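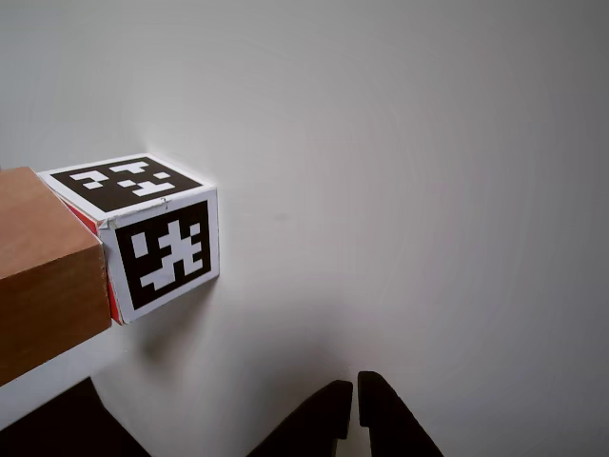 Black-and-white patterned cube with a wooden block

Call for participants: The Huterberg Play Diaries

Do you play cards with your mother on a Sunday evening? Does your household have its own rules for dominoes, handed down by a great-uncle and defended fiercely ever since? Is there a jigsaw on the dining table that everyone claims not to be interested in, and which somehow keeps growing overnight? If so (and even if your answer is "well, we used to") we would very much like to hear from you.

The Huterberg Play Diaries is a writing project for ordinary households. Over the course of a year, we are asking people to keep a short weekly diary of the games, puzzles and playthings that turn up in their homes: who played, where they sat, what was said, who sulked. The finished diaries will go into the reading room at the Danko Library, where they will be kept for anyone who wants to know how people in this valley amused themselves in the evenings.

How it came about

The idea began with a box. When the old Rasard school closed its doors, a run of exercise books came to us in which the pupils had written down the playground games of their day, skipping rhymes and all. There are 1,036 entries, some no longer than a line, and a good many of them in quite terrible handwriting. I spent most of a wet spring reading them and was sorry when I came to the last. What struck me was how little we have of that kind from grown-ups, or from families playing together indoors. People write down their holidays and their weddings, but a long game of rummy with the neighbours on a night when the power was off goes unrecorded, and I think that is a great pity.

Who we are looking for

We have room for 52 households. By household we mean whoever lives behind your front door, so please don't be put off if you live by yourself, share with friends, or have your grandchildren only at weekends. Patience counts as a game. So does the crossword, and so does throwing a sock for the dog, if you care to write about it.

You don't need to be a good writer, and you certainly don't need to be good at games! One of the nicest trial diaries was kept by a woman who lost at draughts to her husband every single week and described each defeat in detail. Spelling will not be corrected. If you would be happier writing in a language other than English, please do, and tell us which one when you apply so that we can find you a reader.

We would be especially glad to hear from:

People who work nights or odd shifts
Families with teenagers
Anyone over eighty
Households in Prilterero and the farms above it, as we had hardly any replies from there when we ran the trial
People who have recently moved here and brought games with them from somewhere else

What you would be doing

Once a week you would write an entry in the notebook we send you. Half a page is plenty, although if you find yourself running on to four or five (I would, I'm afraid) there are spare notebooks and you have only to ask. Some weeks nothing will have been played at all. Put that down too, with a word on what you did instead.

Drawings, score sheets, shopping lists with the scores scribbled on the back and so on can all be tucked in or stuck down. Please don't send us the games themselves, as we have nowhere to put them.

There will be three get-togethers during the year, held in the upstairs room at the library, with soup and bread. They are meant as a chance to meet the other diarists and swap stories, and you are welcome to bring something to play. Coming along is entirely up to you, and nothing you have written will be read out unless you have said beforehand that you would like it to be.

Children and privacy

Children are most welcome to take part alongside an adult in the same household, and we can supply a separate notebook for anybody who wants their own. All names will be changed before the diaries go on the shelf. You may choose your own new name, and those of your family, which caused a good deal of merriment during the trial. You can also ask for any page to be taken out, at any time up to the handing-in, without telling us why.

What you will receive

I'm sorry to say that we cannot pay our diarists. We do cover postage, notebooks and pens, and bus fares to the get-togethers if you keep your tickets. Each household will be given a bound copy of its own diary at the end, which several of our trial families have told me they would not part with for anything.

How to apply

Please write us a letter or a card telling us who lives with you, whereabouts you are, and one game or puzzle you remember from when you were small. Tell us as much about it as you like. If you aren't sure of the rules any more, give us what you can recall. Leave it at the library desk in an envelope marked "Play Diaries", or post it to the same address.

Places will be offered as the letters come in, keeping a few back so that every part of the valley has a share. You will hear from me within seven days of your letter reaching us, whatever the answer. Finished diaries are to be handed in the September after next, so there is time to catch up if you have a bad month or a house move along the way.

If you would like to talk it over first, I am at the library desk most mornings and always glad of a visitor. The trial diaries are kept behind the desk and you are welcome to sit and read them for as long as you like.

Booker Alcantara
The Huterberg Play Diaries, Danko Library

Posted 2018-12-06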